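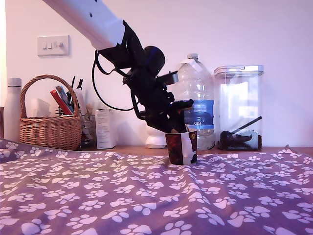
Figure 6.1 Gripper fingers lowered into a mug. The cloth under the mug is wrinkled, a detail we will come back to.

Chapter 6
When the Gripper Lets Go (and When It Won't)

On a Friday in June, at the small robotics shop of a company called Stutine, an arm was told to stop and did. Every motor held its position, the red light came on, and the logging software recorded a clean emergency stop in the best of health. The trouble was that Edmund Głowacki's thumb was between a gripper finger and the inside wall of a mug at the time, and holding position was the last thing he wanted it to do.

The thumb recovered. The mug did too, and went back to work on Monday, a day ahead of the thumb. But the incident report, written by Randa Aoun and running to six pages, is one of the more useful documents a student of this subject can read, and we will lean on it for most of this chapter.

Start with what everybody in the room believed. They believed the stop button made the arm safe. It made the arm still. Those two words get used as if they were the same, and in an arm that sprays paint on a car door they very nearly are. In an arm that squeezes things, a stop that freezes the fingers also freezes the squeeze. Głowacki's gripper had been set to push outward against the inside of the mug, a perfectly good way to pick up a mug, and at the moment of the stop it was pushing at 70 percent of its rated force. It went on doing so, patiently, until Lilian Mushi found the release lever. The lever was under a cable.

Why was a thumb in there at all? The report is frank about this. The mug had been slipping, and Głowacki had fallen into the habit of steadying it. He had done so on something like 200 trials without harm, and had come to think of it as part of the procedure. It appeared in no written procedure. Lech Kozłowski, who wrote the procedure, had watched him do it and assumed somebody had added it.

And why was the mug slipping? Here we come back to the cloth. A wrinkled cloth is a poor floor. A mug standing across a fold can tilt a little when a finger touches its wall, and the controller, which has been told the table is flat, reads the tilt as a bad grip and pushes harder. The harder push moves the mug again. Somebody reaches in to help.

None of these faults would have hurt anyone alone. We will take them in the order the report does, which is backward — from the thumb to the cloth.

6.1 Still is not the same as safe

An emergency stop does one of three things to a gripper: it cuts the power, it holds the last position, or it opens the fingers. Each is right for some job and awful for another. Cutting the power may drop a full cup of coffee on the person who pressed the button. Opening on command sounds kind until the arm is holding something heavy over a foot.

Before reading on, decide which one you would have chosen for Stutine's mug, and write it down in ink.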